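3.2 Appliance and control layout

The appliance used in the study was a compact countertop microwave oven with a side-hinged door and a vertical control panel to the right of it. It was placed on a white surface. All labels on the panel were left as supplied, with the names of functions in Chinese and the quick-time values in numerals. Participants at the Sendonbridge site (n = 23) were shown the oven before the first task, and the door was opened once so that the lit cavity and the turntable could be seen (Figure 4).

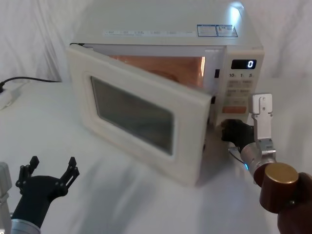
Figure 4. Oven with the door open and the cavity lamp on. Photo: A. Raptis, Staltari Kitchen Study.

The panel was divided into three zones for coding. Zone A held the black display, which reads a single 0 when no time has been entered. Zone B held the quick-time labels, 10 (seconds), 1 (minute) and 5 (minutes), and the small rectangular buttons under them. Zone C held all controls lower on the panel. Presses were assigned to a zone by the first point of contact. A press that fell between two buttons was coded to the nearer one.

Labels in Zone B differ in weight. The quick-time values are dark and bold, while the function names on the buttons beneath are printed in grey with small icons. Following Chávez, we treated bold numerals as primary labels and grey text with an icon as secondary labels. The adjustment button, marked with a minus sign at one end and a plus sign at the other, was scored as two targets.

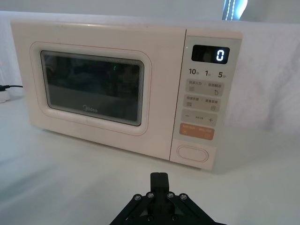

Trials began with the door closed and the display at 0. Each participant was asked to set a given time using any combination of buttons. Of 129 trials, 16 were excluded for an incomplete record. Coding was done by one rater, and 17 trials were coded again in October by a second rater using the Buden protocol. Differences in zone assignment were settled by discussion. Door opening and closing were timed separately and are reported in Section 3.4.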